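Play kitchen corner is open again

The toy kitchen is back at the Mostdale playroom, and we could not be happier with it! Over 100 families asked about it while the floor was being redone, and on Thursday morning there was a line at the door before the coffee was even on.

Hatice Öztürkmen spent two evenings setting it up — she grew up above her aunt's restaurant and wanted it to feel like a place where dinner gets made. The white tile behind the cooktop is my favorite part, with the light wooden spoon hanging up where a busy cook would want it. There's a shiny silver pot for the stove too, and soup has been the big hit so far. Carrot soup, pepper soup, birthday soup (ask the four-year-olds, I didn't get the full recipe).
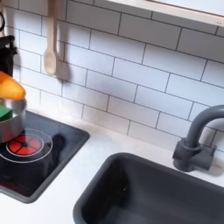 What we could still use

Play food, please! Vegetables go fastest, and bread would be great — so far our bakers are making do with blocks. Small aprons are welcome as well. Drop things in the blue bin by the Trallport Street entrance any time before 6 p.m.

The kitchen is open whenever the playroom is, and grown-ups are very much invited to sit down and be served.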